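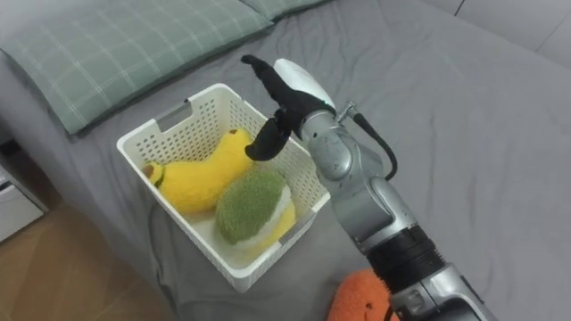
Will it do the bed after, or do I still do the bed? One of the housekeepers asked me that from the doorway this morning, and then asked it again when I started talking about phases. She still does the bed. I said so the second time.

August, 7:40 a.m. start, Szulc building, second floor test room. Continuing from the last entry.

Task today was the same as before. Soft toys on the bed, basket on the bed, arm picks the toys up and puts them in the basket. Family rooms only. Beltlow wants it as the "pre-strip" step, meaning the robot clears loose items off the bed before housekeeping pulls the sheets. The case for it in the Firkow proposal is that toys get bundled into the linen and go off to the laundry, and then the front desk spends a morning on the phone with an upset parent. Fair enough, it happens. I asked the front desk how often and was told "all the time," then later "well, in the summer." There is no log. I'd like somebody to start one before we claim to have fixed it.

Setup notes, for whoever has the room next:

Gray fitted sheet on, top sheet and comforter off. This is already wrong for the real job. In a real room the comforter is still on the bed, usually in a heap, and the toy is inside the heap. I've written this down three entries in a row. The answer from Plelus was that bedding is planned for a later release.

White basket, the one with the holes. Please stop swapping it for the solid gray one between sessions. I don't care which we use but the runs can't be compared if it changes.

Pillows left at the head, plaid cases. They didn't get in the way.

Toys are the fruit ones: the yellow, the green and the orange. I still think these are too easy. They're fuzzy and squashy and all different colors, and against a gray sheet they could hardly be plainer. What guests leave is a gray rabbit with no stuffing in its neck.
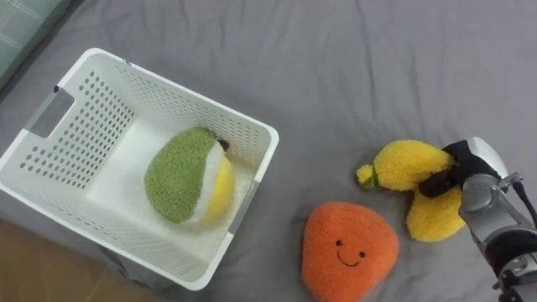 Mid-session. Green in the basket, yellow in the gripper, orange still on the sheet.

Ran 32 picks before lunch. I'm leaving the success figure out of this entry on purpose. Last time I put a number in here it went onto a slide the same afternoon without the part about me resetting the basket between runs. The raw sheet is in the shared folder and it has a column for resets. Read that column.

What I'll say is that gripping is the good part. It takes hold of a soft toy well and I have very little to complain about there. The trouble is on either side of the grip. It's slow to decide where to go in, and when it lets go over the basket it doesn't care how the toy lands. A toy hung up on the rim got logged as done by Plelus. I've reported that. To the software, open fingers over the basket area means finished.

Timing. Housekeeping is given 30 minutes for a family room turnover, and they'll tell you that's tight already. I had the housekeeper from this morning clear the same bed by hand when she came back through. She swept everything into the basket with her forearm while telling me about her bus. I didn't get the stopwatch going fast enough to write down a time. I did time the arm, and that's in the sheet too. The argument on the Firkow side is that speed doesn't matter if the robot works while the housekeeper is in the bathroom. That holds if she never has to look at it. Today I looked at it constantly, and I'm paid to.

Which gets to the part I wanted to put down properly. The proposal says the robot "frees up" time per room. I went through the staffing draft over coffee and the freed time is already spent. It's been turned into extra rooms per shift, up to 2 more for each person on the family floors. There's no line anywhere for wheeling the thing from room to room, none for plugging it in, none for putting a basket on the bed so it has something to aim at, none for fishing the toy off the rim. Those jobs go to somebody. They'll go to the same people whose shift just got longer on paper.

I asked two of them what they'd want a machine to do, given the choice. Mattress corners, both of them, right away, without having to think. Lifting the corner to tuck is what ruins their wrists and backs. After that, carrying the wet towels. Picking up toys didn't come up until I brought it up, and then one of them said she likes that bit. She lines them up on the pillow for the kids when it's a stayover. I don't know where that goes in a requirements document but I've added it to the comments. Note too that for a stayover a basket is the wrong place for the toys anyway, and the draft doesn't separate stayovers from checkouts at all.

To be fair to it, some things are better than in the spring. The emergency stop is where you can reach it. The sheet hardly shifts when the hand comes down, and it used to drag. And it went the whole morning without a restart, the first time I've been able to write that. 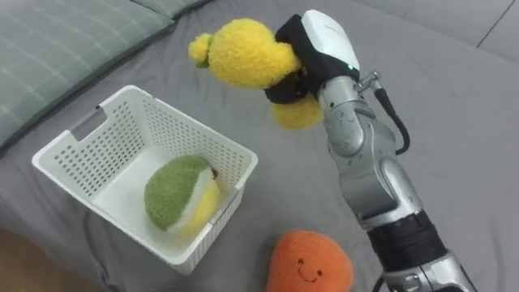 I'd also be less grumpy about all this if the pilot measured anything the housekeepers would recognize. The only target in the plan is item picks, 680 of them by the end of the trial period. We'll reach that easily. I could reach it in this room with the same toys and the door shut, and I suspect that's more or less what will happen. It tells us the arm can pick up a stuffed fruit many times over. Whether anyone on the second floor goes home less tired, we aren't asking.

What I'd put in instead, and have sent up:

Minutes a housekeeper spends on the robot per room, all of it, including walking it down the hall.

How many times she has to stop her own work and step in.

Toys found in the laundry, before and after. Needs the log at the front desk, see above.

One question at the end of each shift, asked by someone who doesn't work for Firkow: would you have it back tomorrow.

Beltlow's reply so far is that they'd like to keep the pilot simple.

Afternoon session was short. Moved the basket closer to the edge of the mattress and stopped after a few picks, I didn't like how the basket sat. Needs a flatter spot or a stand on the floor. If it's a stand, that's one more thing on the cart, and the cart is full.

To do:
Get a comforter from linen, an old one.
Ask lost property for real toys. Anything gray or brown, long ears, thin arms.
Send Plelus the rim case again with the timestamps.
Find out who wrote the extra rooms into the staffing draft and whether the floor staff have seen it. I'm fairly sure they haven't.
Basket stays white until I say so.

Room locked 4:15, key back at the desk. Arm is parked and powered down, charger left on.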